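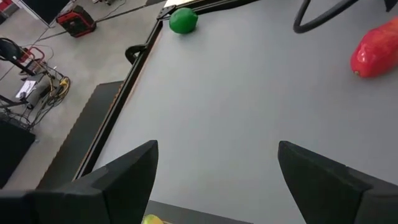 Search posts Search

Right, small thread about play food, as it's taken over my week. I've been put in charge of the fruit and veg box for our toy library in Flillport and I have Opinions.

Started on Mon 26 February with one crate. Found two more behind the door. Fine. Lovely.

First job was a wash. Warm water, drop of washing-up liquid, old toothbrush for the creases. Don't put the hollow ones under or they fill up and dribble on you for days (ask my sleeve).

Sorting is where it gets silly. Is it a lime? Is it a very small apple? I've had grown adults argue with me over this at the tea table. I now have a tub labelled GREEN ROUND and I'm at peace with it.

Same with anything long and red. Could be a pepper, could be a mango having a bad day. The kids don't care, they sell it to you for 40 pounds either way!

Best set for surviving being chewed is the old Herer one. The Onmont stuff looks gorgeous but the paint comes off if you so much as look at it, so that's shelf-only now.

We lend it out in bags of 10 pieces. If one comes back short I just top it up from the spares, life's too short to chase a plastic sprout.

Still after a decent toy till if anyone's having a clear-out. Ours has been stuck on 313 since August and the drawer won't open. Can collect, will bring biscuits.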